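Speaker notes: Baking by weight, or how I stopped trusting cups
Jilbridge Village Hall, evening talk, 30 minutes plus tea

Opening (take it slowly, people will still be finding chairs)

Good evening, everybody, and thank you for coming out. I know some of you have been baking for longer than I've been alive, so please treat this as one keen person talking to a room of other keen people. Shout out if you disagree with me. I'd much prefer a bit of shouting to polite silence!

Start with the story of my grandmother's seed cake. The recipe card says "two cups flour, one of sugar, butter as needed", and for years I made it with whatever mug was nearest the kettle. Sometimes it was lovely and sometimes you could have mended a wall with it. She had used the same teacup all her life, you see, and the cup had gone to a cousin in Dustley long before I got hold of the card.

(Pause for laughs, or not. Sip of water.)

Why cups wander

Ask for a show of hands: who spoons their flour in, and who dips the cup straight into the bag? Then tell them about the afternoon I tried both ways with the same cup and the same bag of flour. The dipped one came out 50 grams heavier. In a small cake that is the difference between a soft crumb and a doorstop, and I hadn't changed a thing except how I held my wrist.

Brown sugar is worse, as it depends how hard you press. Don't get drawn into honey here, there's a whole bit on honey later and I always run over.

Slide: the scale

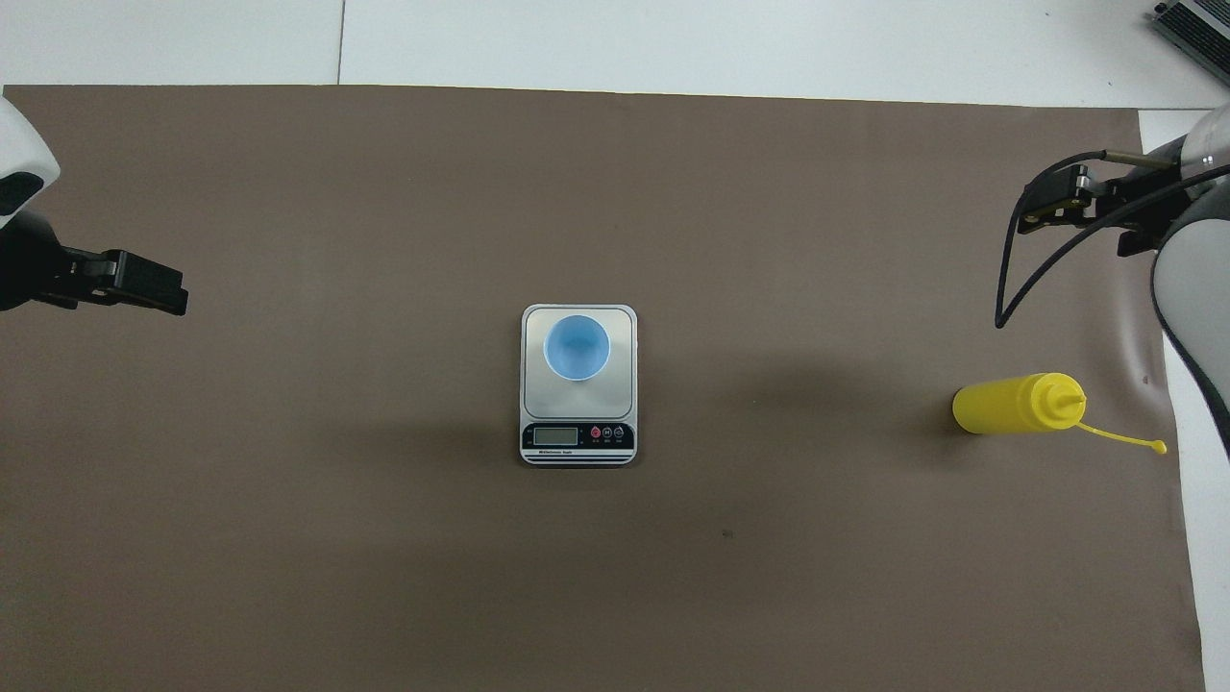

A pale blue cup on a digital kitchen scale. Weigh the empty cup first, write it down, and keep the note with your recipes.

Say a few words about zeroing. Bowl on, press the button, wait for the nought, then add your flour. Zero again, add your sugar. It saves on washing up, and I find it rather soothing at the end of a long day — like doing sums where somebody else holds the pencil.

Mention that scales differ in how they treat very small amounts. Mine at home, an elderly Bergmann, simply ignores the first pinch of anything, so I still use a teaspoon for salt and yeast and I don't feel bad about it.

Rescuing an old family recipe

This is the part people usually write down, so slow up. Make the recipe once exactly as you always have, in your own muddled way, but weigh each thing just before it goes in. Do that on three separate bakes. Take the one that tasted best and copy out its numbers in ink.

For the seed cake my good number for the flour was 193 grams, which looks fussy on paper, and I've kept it all the same. I did try tidying it up to a rounder figure and missed the old one.

Honey and treacle

Put the jar itself on the scale, zero it, and spoon out until the display shows the amount you want with a minus in front. No sticky cup to scrape. (There was a gasp at this in Vulumar, so leave room for it.)

Questions

Someone will ask about eggs. Mine come to roughly 50 grams each out of the shell, but weigh your own.

Handouts are by the tea urn, with the seed cake recipe on the back. Please take a slice as well, and return the plates to the hatch.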